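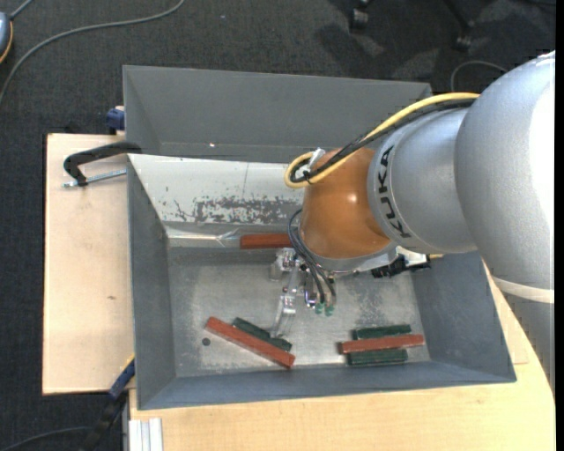

How to measure a storage bin before you buy shelving for it

Shelving sellers love a round number. The Steken unit I bought was sold as "fits all standard bins", and I have yet to find anyone who can tell me what a standard bin is. Measure your own and ignore the label.

1. Measure the rim first

The widest part of most bins is the lip at the top, and the size in the catalogue is often taken inside it. Mine was listed at 466 mm wide. With the rim included it came out 19 mm wider, enough to jam against the uprights. Use a steel rule or a stiff tape. The cloth kind stretches, whatever the packet says.

2. Check both ends

Sheet metal bins are seldom truly square. Take the width at the front, the back and the middle, and write down the largest figure. If they differ by more than 5 mm, check the corners for a dent before you blame the tape.

3. Add room for your hands

The Moynihan leaflet tells you to leave 12 mm above the bin. Fine, if you never want to take anything out of it. I leave enough for a closed fist plus whatever I keep in there – more on the bottom shelf, where you are bending down anyway.

4. Look at the load figure

A shelf rating nearly always assumes the weight is spread evenly. A bin with a narrow base doesn't do that. Put a board under it, and treat the printed figure as a hopeful guess.

5. Try it in cardboard

Cut a piece to your largest width and depth and slide it between the uprights before you tighten anything. I skipped this with a Flamum rack and had to undo every bolt.

Keep the receipt until the bins have been in and out a few times. Some shops refuse returns once the feet are fitted, so leave those until last.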